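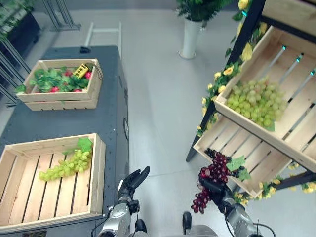 Who signs off a two-armed picking cell before visitors are let near it?
The person who ran the checks signs, and a second person who did not run them signs after.

Site: Crenshaw, cell 13
Checked by: Eun-ji Kong
Second signature: Gwendolyn Kincaid
2020-04-06

1. Stop button reachable from both sides — PASS. The supplier's sheet says "tested." By whom? We pressed it ourselves.

2. Arm speed limited — OPEN. Sheet gives 515 as the setting, the screen gives 508. Edmund Adamczyk calls that rounding. I don't.
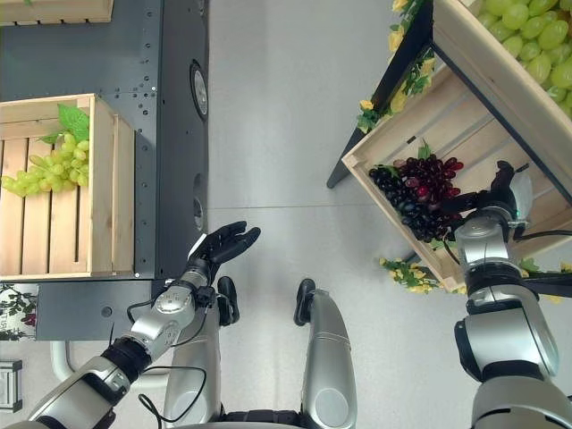 3. Reach into containers — PASS WITH COMMENT. Turkadov's guidance treats a container as a flat opening, and I have never seen one on a shop floor. Rims matter. With the crate tilted and the right hand over its rim, the wrist and the wood both need clearance, and so do the cables on the other arm. Measure at the rim, every crate.

4. Decorations near moving joints — OPEN. "Low risk" is an opinion. Fix the garlands to the stand or take them off.

5. Floor marking — FAIL. Up to 5 people may stand inside the line, according to the plan. Show me the line. 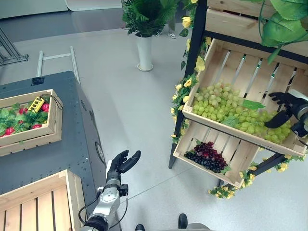 Item 6: left hand open, palm up; right hand at the green grapes.

6. Idle hand held still while the other works — OPEN. Wustine claims it is. Wants a log, and Juniper Van Dusen has asked for one twice.

Recheck in September.

We use cookies to remember your settings. Accept | Manage
Contact Plovasine | © Plovasine | Back to top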